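Let the Villain Be Boring

September 22, 2020

I read a lot of thrillers. I mean a lot, the fat ones with embossed titles, the kind with a helicopter on the cover whether or not there's a helicopter in the book. I read them on the couch, I read them in line at the pharmacy, and I've finished 31 of them so far this year (it's been that sort of year). So please take what follows as the grumbling of somebody who loves the stuff and will go right on buying it.

My complaint is with the villains. They've gotten so big! Every one of them wants the whole planet. It used to be enough to steal a submarine or blackmail one senator, and now a bad guy who isn't planning to wipe out a continent by chapter five can't get a meeting with a publisher.

What set me off was Alteddale, which I picked up last month because three different people pushed it at me. If you haven't read it, it's the one where a shipping company called Cliteck is quietly moving something nasty through small ports, and an ex-customs inspector named Guzmán notices that the weights on the paperwork don't match. That's the first third of the book and I adored it. Guzmán sits in a rented office with a bad chair and a stack of manifests, and she goes through them line by line, and I swear to you my heart was going like a drum. Over paperwork! 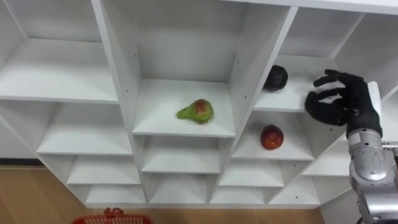
Then, on page 163, we meet the man behind it all. He has a private island. He has a speech about how humanity is a sickness. He has a countdown. And I could feel the air going out of the thing, because I knew from that page on exactly how big the ending would be and exactly who'd be standing at the end of it. When the stakes are everybody on earth, you can relax. The author isn't going to kill everybody on earth. There's a sequel coming.

But when the stakes were whether Guzmán would get caught with a folder she wasn't supposed to have? I had no idea! She could have lost that one. People lose that kind of thing all the time.

I went back afterward and reread the Cliteck chapters, and the scariest person in the whole book is a shift manager who gets maybe four scenes. He doesn't want to end the world. He wants his bonus, and he wants the inspector to stop calling, and he's decided not to ask what's in the containers. He offers her coffee. He's polite about it. I've worked for that guy, or for his cousin, and I believed every word out of his mouth. The island man I believed for as long as it took to turn the page.

I should be fair here. There are writers who can do the enormous plot and make it sing, and I've stayed up way too late with a few of them. A good end-of-the-world book moves like a train, and there's a real pleasure in watching the map light up, one capital after another, generals shouting into phones. I get it. I've cheered out loud at some truly ridiculous explosions. And I know that if you're on book nine of a series and your hero has already saved Chicago, it feels a little stingy to have him save a bakery.

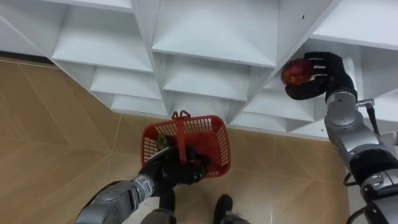
What I'd ask for instead

Shrink it. That's really my whole pitch. Give me a villain who wants one thing, and let it be a thing I might want myself on a bad day. Money's fine. Getting even is better. Not wanting to be embarrassed in front of the people at work is the best motive there is, and hardly any thriller writer touches it.

The book I keep handing to people is Sirkero, which came out with very little fuss and has a plot you could fit on an index card. A chemist at a small lab fudges a result. He spends the next 41 chapters trying to keep anyone from finding out, and a couple of those chapters are so tense I had to get up and walk around the kitchen. Nobody gives a speech. When somebody does finally get hurt it's almost an accident, and he's so sorry about it, and then he sits down and starts working out who he'll have to lie to next. I felt ill. I also missed my stop on the bus.

Yung-ching Mak and I have been arguing about this one since she gave it back to me with the bookmark still in the middle.

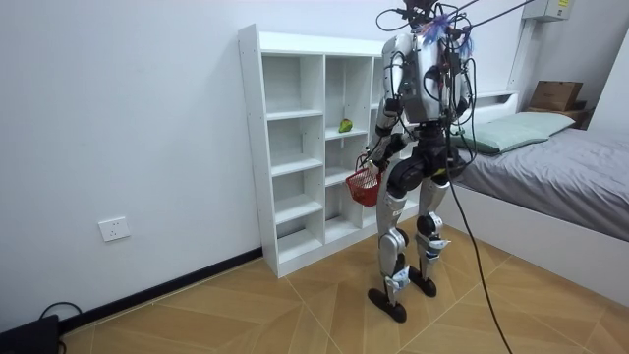 Yung-ching says I've got it backward, that she reads thrillers to get away from bosses and bonuses and lab results, and a lunatic with an island is exactly as much vacation as she can afford. She says a small villain follows you home. She'd like hers to stay in the book, thank you, preferably under the rubble of his own headquarters.

Well, okay. That's a pretty good argument and I didn't have much to say back. I did point out that she'd remembered the chemist's name and couldn't come up with the island man's, and she told me that proved her case and not mine, and then we had to order dinner.

I still think there's room to split the difference. You can have your big awful machine of a plot and still put a person in the middle of it with ordinary reasons. Alteddale nearly did! If the shift manager had been allowed to stay in charge, if the trail had simply led up from him to somebody a little richer with a slightly nicer office, I'd have followed it to the last page with my teeth clenched. You wouldn't have to lose the ports or the nasty cargo. You could even keep the countdown, as long as it was counting down to an audit.

There's supposed to be a second Guzmán book on the way. I'll read it the week it comes out, obviously. I'm giving the author 20 pages to show me a bad guy with a mortgage, and if there's a volcano I'm going to be calling Yung-ching to complain.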